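Bench news from Kakmont

Quick one before the break - lots going on, sorry for the short notes.

The two-arm setup is staying. Hanne Eskildsen confirmed it Friday. Bomska signed off on the second year, so the plate racking work carries on into May at least. Target is 3,000 runs by then. Yes, thats a lot of plates.

What changes for you: no jobs going. Shifts do move. The 16 people on returns and racking get one fixed day a week at the bench, teaching and resetting, same pay grade. Nights drop from racking altogether. Fermín Olivares has the new rota, ask him and not the front desk please.

Mixed feelings on the floor, fair enough. Fermín did racking by hand for years and says his wrists wont miss it. Others liked the quiet of it, and resetting a table all day is its own kind of dull. Say so in the box or to Hanne. Both get read. 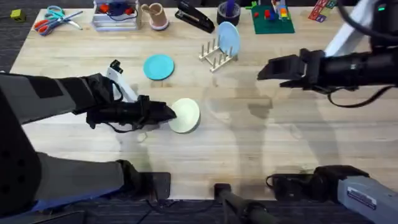

1 min read

Cream plate on its edge against the left gripper, right one open and waiting. Pale blue one is in the wooden rack, teal one still flat on the table. Scissors, stapler and toy bricks stay at the back - please dont tidy them away between runs.

Sign-up for the first 26 bench slots is on the Fumuvetti board by the lockers. Names in pen. Swaps go thru Fermín.

Contact: Hanne Eskildsen, floor office | © Kakmont staff newsletter | Back to top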